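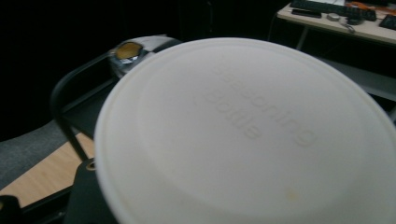

**Murkolport, August**

**Household Practice, Unit 6: Dry Seasonings at Home – Containers, Lids and Care**
Handout prepared by Tanvir Sikder for students of the Bevimen Certificate in Domestic Management

This handout accompanies the second practical session on the pantry. Students should read it before attending and bring it with them, together with the storage log issued at the start of the course. The session runs from 10 a.m. in the teaching kitchen and lasts two hours.

## 1. Scope

The unit covers salt, sugar, ground pepper, chili powder, dried herbs and mixed seasonings kept for daily use. It does not cover oils, vinegars, pastes or fresh herbs, all of which are treated in Unit 8. Whole spices are mentioned only where their storage differs from that of the ground form.

## 2. Names on lids

A container may carry its name in one of three ways: printed on the surface, written on an applied label, or molded into the material itself. The round white lid at the head of this handout is of the third kind. The words "seasoning bottle" are raised in the plastic, in the same white as the lid, and can be read by their shadows.

Molded lettering cannot peel or be rubbed off by a damp cloth in the way that a paper label can. It has two drawbacks for the household. White letters on a white ground are difficult to read in poor light, and the wording is general. "Seasoning bottle" states the type of container and says nothing of the contents. Salt and fine sugar are regularly confused in kitchens where containers bear only a general name.

Students are therefore asked to observe the following practice in all graded work:

- Every seasoning container carries a second label giving the contents and the month of filling.
- The second label is placed on the body of the container. Lids are easily exchanged during washing, and a label on the lid travels with it.
- Abbreviations are not used. "Pep." has been read as both pepper and peppermint in past sessions.
- Old labels are removed completely before a new one is applied.

## 3. Stains on white plastic

Pale lids show marks readily. There is a small yellowish stain on the inner part of the lid shown, toward the rim. The source of such a mark cannot be established by looking at it, and students should not record a cause in the log unless they know it. The correct entry gives the location, the color and the approximate size.

Turmeric, curry powder and paprika are frequent causes of yellow and orange marks in the kitchen. Cooking oil carried on the fingers is another. The recommended order of treatment is set out below. Stop as soon as the mark has gone.

1. Wash the lid in warm water with dish soap, using a soft cloth. Rinse and inspect.
2. Mix baking soda with a little water to form a paste. Apply it to the mark, leave it for 30 minutes, and wipe away with a damp cloth.
3. Wash again, rinse well, and place the lid in a sunny window. Some food stains fade in daylight, although this can take several days.

Scouring powder and steel wool are not permitted. They scratch the surface, and scratches hold color. Bleach is not used in this course on any item that will be returned to food storage.

A faint mark that remains after all three steps does not by itself make a lid unfit for use. A lid that is cracked, warped or sticky after washing should be set aside and reported to the instructor.

## 4. Cleaning the rim and the recess

Where a lid has a raised outer ring and a lower center, fine powder and kitchen dust settle along the inside of the ring. Raised letters collect dust in the same manner. A dry, soft brush should be used first – wetting the powder before brushing turns it to paste and makes the work longer. The brush is worked along the ring and then across the letters.

After washing, lids are dried with a clean towel and left upside down on a rack until no moisture can be felt. A damp lid replaced on a container of salt or powdered seasoning will cause caking, most often in the upper layer.

## 5. Filling and placement

Containers are emptied, washed and dried before refilling. New stock is not poured on top of old. Ground seasonings are bought in quantities that the household will finish within 6 months; whole spices may be kept longer.

Seasonings are stored away from the stove, the dishwasher and direct sun. The shelf above the range is convenient and is the least suitable place in most kitchens, as steam and heat reach it each day. A closed cabinet or drawer is preferred. A container used over a steaming pot should be held to one side, or the seasoning should first be measured into a dry spoon.

## 6. Practical exercise

Each student will be assigned one container from the Seok or Kavo shelf. The task is to inspect, clean, dry, relabel and return it, completing one page of the log. The work is marked out of 32, with half the marks given to the written entry.

The inventory of the teaching pantry stands at 168 containers. Students should copy the shelf number exactly as it appears in the inventory – missing or altered numbers caused most of the corrections in the last term.

Completed logs are handed in at the instructor's desk before leaving the kitchen.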